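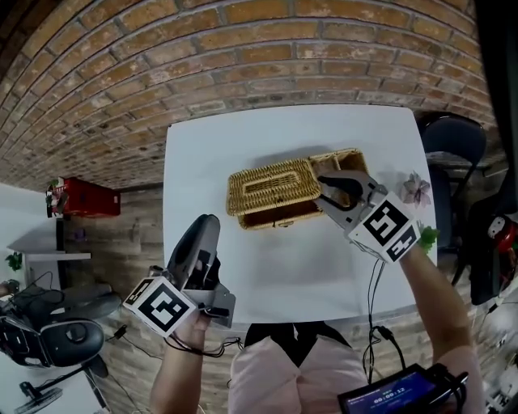 6 min read

Recording Basket and Box Tasks with Hand-Held Grippers: Workshop Tips

Posted 25 September 2021 by Faith Temba

These tips cover tabletop work with a pair of hand-held grippers: opening, reaching in, taking out, putting back, closing. We use wicker baskets a lot on the Udow project, so most of what follows was learned on wicker. It applies to shoe boxes, bread bins and tool boxes too. I assume you already have grippers that record and a place to put the files. If you are still choosing equipment, Mwangi Makori's page on the shared drive is the one to read first.

Setting the table

Use a plain table in one color. White is good if your baskets are tan or brown. It is bad for white mugs and white plates, and for those we lay down a gray cloth and tape the corners underneath.

Put the basket where both hands can reach it with the elbows slightly bent. If you have to lean, move the basket and not yourself. Once it is in a comfortable place, mark two of its corners with small bits of masking tape. Then start each take with the basket a little off the marks. A system trained on a basket that never moves learns where the basket is and not much else. Up to a hand's width in any direction is enough, plus a small turn left or right. Write the size of the offset range on the task sheet so that the next person uses the same one.

Leave the room as it is. Chairs, plants, a fan under a desk, people going by: none of it has to be cleared out. The table is different. Anything on it should be there on purpose and should be on the sheet.

Working a lid

A wicker lid bends before it lifts. Take it near the latch side and close the fingers until the weave just starts to give, then raise it. If you pinch at the far corner the lid twists and one side comes up late, and then you end up fixing it with the other hand, and the fix goes into the recording along with everything else.

On a basket with a lid in two parts, decide which part the task is about and leave the other one alone. Yến Lò and I once recorded a whole morning where she was opening the left end and I was opening the right, both under the same task name. The files were fine and we couldn't use them together. Now the side is in the name: basket-right-open, basket-left-open.

Latches are hard. If the task isn't about the latch, undo it by hand before the take starts. If it is about the latch, make that a separate task and keep it short.

Reaching in

Go in with the fingers angled down and the wrist loose. Most of the trouble with baskets is at the rim. The finger pads catch on loose strands, and you won't feel it through the handle until the whole basket slides. Trim stray ends with nail scissors before the session. Look along the hinge as well as the rim.

Pause before you close on the object. A short stop, long enough to say "stop" under your breath, makes it much easier to find the grasp later when you are cutting takes. Don't freeze for longer than that or the learned motion will freeze there too. Brahim Chraibi trained an early model on my long pauses and it hung over the basket like it was reading the menu.

Use one approach for the first batch. Straight down, or in from the open end, but pick one. Add the second approach when the first has been recorded in full.

The free hand

The hand that isn't reaching still counts. Keep it up near the table edge with the jaws pointing away from the work, and keep its marker cube turned so a camera can see it. People drop the idle hand into their lap when they get tired. If the tracking depends on the markers, a hand in the lap is a hole in the data.

If you need the free hand to steady the basket, steady it in every take of that task. Don't do it only when the basket happens to slip. 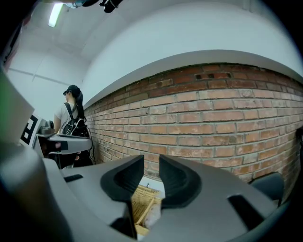
Finger pads with the basket in the gap between them.

Before you start: pads, cubes and cables

Wipe the finger pads with a damp cloth and let them dry. Wicker sheds a fine dust that makes rubber slippery. We wipe again at every break. Dish soap leaves a film, so plain water is better, and alcohol is fine for the plastic but I keep it off the rubber.

Open and close each gripper a few times and look at the gap between the fingers from the front. It should be the same width at the top as at the bottom. If one pad has shifted, loosen it, seat it, and tighten it again, then record a fresh calibration take. Skipping the calibration take is the most common mistake we make and the most annoying one to find afterward.

Check the marker cubes for scratches, lifted corners and glare. Matte paper works. Glossy paper under a fluorescent tube doesn't. A lifted corner can be pressed down with a glue stick, but a scratch across the black squares means a new print.

Cables should hang with enough slack for a full reach and no more. Hold each gripper at the farthest point of the task and see what the cable does. If it drags across the table it will show up in the wrist view and it may knock something. A loop of hook-and-loop tape at the forearm helps. So does putting the connector end on the outside of the arm, toward the elbow.

Set the grippers on a rest between takes and never flat on the table. We use rests cut from pipe foam. Any support will do if it keeps the weight off the jaws.

What the gripper camera picks up

The camera on the gripper has a very wide view. It sees the fingers and the thing between them, which you want, and it also sees the ceiling lights, the far wall and whoever is standing by the wall with a backpack on. Straight lines bow near the edges. Don't try to correct for that while recording. The software has the lens figures and handles it.

Light is worth some care. If a ceiling tube sits right over the table, tilt the grippers toward it before the session and watch for the picture going dark. Moving the table sideways by a foot fixed this for us. Draw the blinds if the sun comes and goes.

Faces get blurred before files leave the room. Do it the same day. Put a note on the door as well, so visitors know that recording is going on before they walk in.

Keeping count

Decide on the number before you begin. For a basket task we go for 300 good takes. Since May we have kept 2842 takes across all tasks, and the ones that get reused are the ones with a complete sheet. Esther Langat keeps the sheets and is strict about them, and I have come around to her view.

A sheet has the task name, who held the grippers, which basket, which object, the offset range, and anything odd. "Anything odd" is the line people leave blank. Please fill it in. A creaky hinge, a new pad, a cold draft that moved the cloth, all of that helps when a batch comes out strange.

Run 3 practice takes at the start of a session and throw them out. Everyone is stiff at first.

Change the person holding the grippers partway through a batch. People have habits, and a batch recorded by one person teaches one person's habits. We swap at every break. The person who was recording takes over the sheet and the other way around, so both know what went into the files. 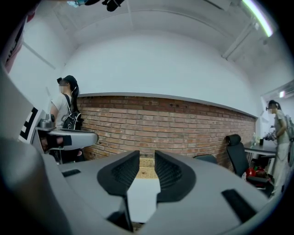

Fingers up, a marker in view, brick wall at the back.

Failed takes

Keep some of them. A take where the object slips and gets picked up again is useful if you label it. A take where the recorder stopped halfway is no use to anyone and should be deleted on the spot. We use three labels: clean, recovered, bad. More labels than that and people start arguing over them.

Don't save a bad take by finishing it slowly and carefully. If you dropped the thing on the floor, stop, label it and start over.

Speed

Work at the pace you would use putting groceries away. New people go very slowly, as if the basket were full of eggs, and the recordings come out long and dull. Mwangi suggests doing the task once with bare hands, then picking up the grippers and trying to match it. You won't match it, but you'll get closer.

End of the session

Stop the recorder first, then put the grippers down. In the other order you get a few seconds of grippers being put down at the end of every file.

Copy the files to the Goneck drive and to one other place. Open one file from the beginning, one from the middle and one from the end, and play them all the way through. Look at both wrists. If a camera came loose, the middle file usually shows it.

Coil the cables loosely, over and under, and don't wrap them around the handles. Put caps on the lenses. Brush out the basket over a trash can and store it with the lid shut so the hinge keeps its shape. Wicker that dries out near a heater gets brittle, so keep it on a low shelf away from one. A light mist of water on the weave every few weeks is plenty.

Send corrections to me or to Yến. The glove and towel tasks have their own page, and the notes on jars will go up when Brahim has finished with them.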